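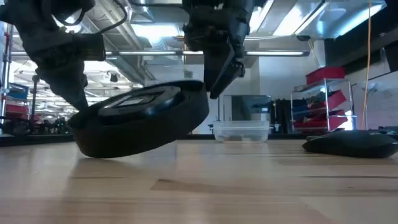
According to Nadhirah Raju, the first mistake in the Skindbridge case was to call it a dropped part. A dropped part is swept up and written off. What the shift had on its hands was a loss of grip during a two-arm carry, and the word they chose decided how little they looked into it.

Chapter 6
When the Grip Fails

6.1 A fault in a two-arm lift

The cell at Skindbridge handled finished robot vacuums for return inspection. Two arms picked up each unit by the rim, one finger from each side, raised it from the table, tilted it so that the underside could be checked, and set it down again. The vacuums were round and smooth, and the arms had no cup or tray to carry them in. Everything depended on the two fingers pressing toward each other with enough force.

One afternoon in June, a little after 3 p.m., a unit slid out of the grip while it was tilted. It struck the edge of the table and went to the floor on the operator's side. The operator, who had stepped in to clear a label from the work surface, was hit on the foot. She was wearing safety shoes and was not hurt. The arms did not stop. They finished the tilt with nothing between them and went through the motion of setting the unit down.

The shift log has one line on the event: "Dropped part, restarted." The cell was running again in 15 minutes.

6.2 What the controller knew

Each arm had its own controller, supplied by Biltel, and each controller watched its own finger. If the force on a finger fell below a set limit, that arm was meant to raise a fault and hold still. Both limits had been lowered during setup to get rid of false stops. The left arm's limit was low enough that the weight and friction of its own joints could satisfy it. When the vacuum slipped, the left controller still read a force and reported a good grip.

The right controller did see the loss. It raised a fault and sent it to the cell computer, which had been programmed to stop only when both arms reported the same fault. This rule made sense for two arms working on separate jobs. For two arms sharing one load it was wrong. A two-finger grip is lost as soon as either side is lost.

Orsolya Tóth, who reviewed the case for the plant, replayed the force records from the last 2000 lifts. The right arm had reported the same fault twice before, each time for a fraction of a second and each time during the tilt. Neither report reached a screen where an operator could read it.

6.3 Fault, failure, hazard

The three words in this heading are often used as if they meant the same thing. In this book they are kept apart.

A fault is a condition inside the system that can lead to wrong behavior. The lowered force limit was a fault, and it was there for weeks before anything fell.

A failure is the moment when the system stops doing its job. The loss of grip was a failure.

A hazard is a source of possible harm. A raised load is a hazard even when every part of the cell is working as designed. So is a moving arm. The operator at Skindbridge was exposed to both, since the gate switch had been set to slow the arms and leave them running.

Correcting the force limit removes one fault. It does nothing about the gate. Students who stop at the first cause they find will usually repair the cell and leave the hazard in place.

6.4 Plan of the chapter

Sections 6.5 and 6.6 cover force sensing in grippers and how limits should be set and recorded. Section 6.7 deals with shared loads and the stop rules they need. Section 6.8 returns to Skindbridge and follows the changes made to the gate, the cell program and the log form. A second case, from the Hajdu packing line, is given in Section 6.9 for comparison. Readers who have not worked with stop categories should go back to Chapter 4 before starting Section 6.7.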